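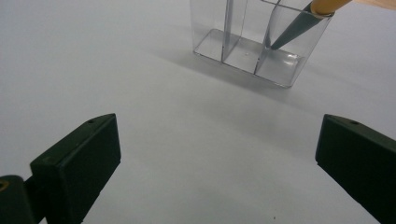

Clear organiser on the white table, one pencil in it so far.

November. Up before seven, dark, rain on the skylight. Had toast standing up and then made myself start on the desk things, which have been in two shoeboxes since the move.

Tia Bainbridge sent me the organiser when she cleared her own workroom. Clear plastic, with upright partitions, and deeper than I expected. I put it towards the back of the white table where I can reach it without getting up. A pencil went in the right-hand compartment and leans across it. I want pencils on the right, pens next to them, and the small scissors and the bone folder wherever they fit. The rubber bands can stay in their tin.

Tried every pen from the first shoebox on the back of an envelope. Most of them are finished. Kept the two black ones and the green, and a Stonen fineliner I thought I had lost at Mum's. The rest went in a bag by the door. Also found the receipt for the lamp, the spare key to the bike lock and a book token with £60 on it, still in date.

The second shoebox is all paper. Letters from Fothergill about the lease, the Arkach warranty for the boiler, old bus timetables. I read more of it than I needed to and lost an hour. Lunch was soup.

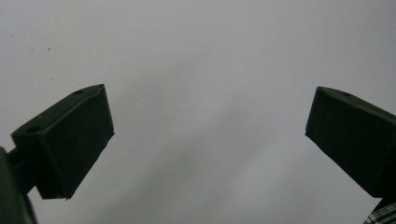
I have been thinking about how much of the table to give over to storage and how much to keep for work. The old desk was so full that I wrote letters on my knee. A stretch of pale, plain surface with nothing set down on it is what I want in front of me when I sit down, enough for the sketchbook open flat with my elbow beside it. So the organiser stays, the lamp can go on the shelf, and the post goes in the hall from now on.

Rang Tia at four to say thank you. She has gone over to a Zemar drawer unit and says she can't find anything in it. She asked about the jigsaw, the 1,000 piece one, and I had to admit it is still under the bed. I said we could do it at her house after Christmas.

Paid the electricity, £191, less than last time. Wrote two pages of the letter to Aunt Jean and stopped when my hand got tired. I will finish it tomorrow and walk it to the post if the rain is off. Need to buy: pencil sharpener, stamps, milk, a bulb for the landing.

Bed at half past ten.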